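Equipment Review: Zultum Simulation Kit for Shared Workshops

The Pedero Community Workshop reviewed the Zultum kit in February, before members began building a two-armed tray handler for the assembly bench. The kit allows a build to be rehearsed on screen before any parts are cut. Installation took 28 minutes on the shared desktop computer.
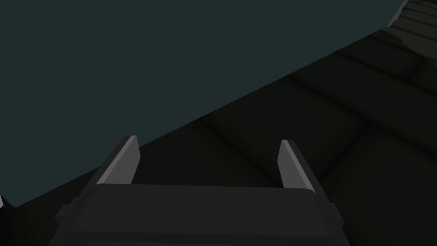
Members may load a stock gripper or enter their own measurements. The review group entered the Raltetti parallel gripper and ran 50 approach trials. Finger spacing was easy to adjust, and changes were saved without a restart. The printed manual is less satisfactory. Its chapter on wrist views refers to menus that have since been renamed. 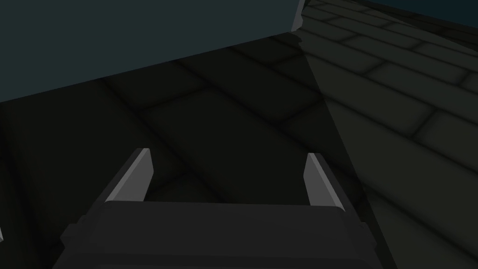

Vol. 2, p. 61

Shadows are drawn with hard edges, and dark floor tiles can be difficult to make out. The lighting controls should be placed on the main panel. The supplied room is well furnished, and the Farías arm add-on loaded without errors.

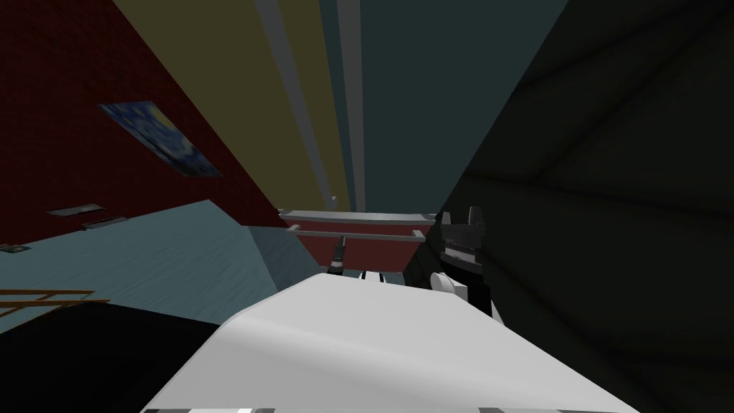

Both grippers near the reddish-brown tray, simulated view.

The kit is recommended for workshops with a dedicated computer. Members wishing to reserve a session should apply at the front desk.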